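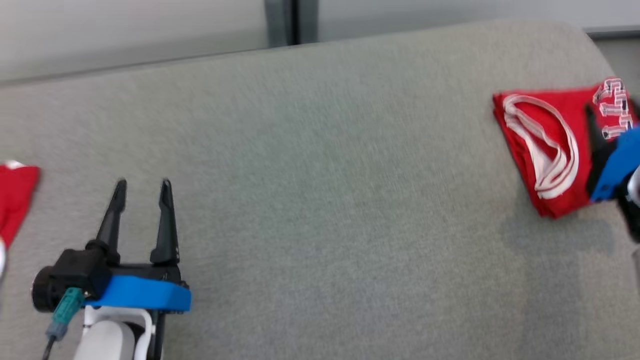 Deltstead Weavers and Spinners, Visits Group

Our visit to the Cordeiro mill, May 18, 2021

What a day! I had been hoping to get inside the Cordeiro mill ever since Maja Kubiak brought a bundle of their sample cuttings to one of our winter evenings, and when the letter came saying they would open the weaving floor to us I think I read it out loud to the cat.

We met at the side gate on Arden Street (the front gate is for trucks only, so please remember that if you go by yourself) and were taken in by Josué Tavares, who has worked in the finishing room since he left school. He handed out ear plugs, which we all put in our pockets and then had to dig out again about a minute later. I have been around looms for a good part of my life and I was still not ready for the noise. You feel it in your teeth.

The mill makes upholstery cloth, mostly plain weaves in grays, oatmeals and a very good dark green. I know plain gray cloth does not sound like much to get excited over, but stand next to it while it's being made and you start to see how much goes on in it. The speckle comes from the yarn. They blend light and dark fiber before spinning, so no two inches are quite alike, and the color stays soft even when you look at it up close. Jiahui Wan got down on her knees with her pocket magnifier to see how the ends were set and had to be called along twice.

The warping room was my favorite. There were 3045 ends on the beam they were winding that morning, every one of them coming off its own cone on a creel that runs the whole length of the wall. When one breaks, the machine stops dead and a woman walks straight to the right cone and ties it in before you have even spotted the loose end. I asked her how she knew and she said, "You look for the one that isn't shaking." I have been thinking about that ever since!

After that came the inspection tables. Each piece is pulled over a slanted lit board and every fault gets a bit of colored thread in the selvage. Small faults are mended by hand with a needle, right there, and Knut Baumgart (who will tell you he only came for the lunch) was allowed to try one. It took him a long while and the mender was very kind about it.

Then finishing, with the steam and the smell of hot wool, and a talk from Josué on rub testing. A little square of cloth is rubbed around and around under a weight until the threads give way. I liked the drawer of worn-out squares, all labeled in pencil, some of them going back to before he started.

Lunch was in the canteen: bean soup, bread and a slab of orange cake for six dollars, which I would gladly pay again. The mill shop next door sells remnants by weight. I came home with enough of the dark green for two chair seats, and Ronaldo Magalhães bought a bag of thrums so big it had to ride in the front seat while he sat in the back.

A few notes for anyone planning to go. There are stairs to the warping room, 102 of them if you believe the sign at the bottom, and a freight elevator if you ask ahead. Wear flat shoes, as the floors are oily in places. The shop takes cash only. Photos are fine everywhere except the design office.

We are hoping for a second trip in August, this time to the dye house at Venero, where they still do some of the small lots in open vats. Maja has the list, and she would like names soon so she can book the van.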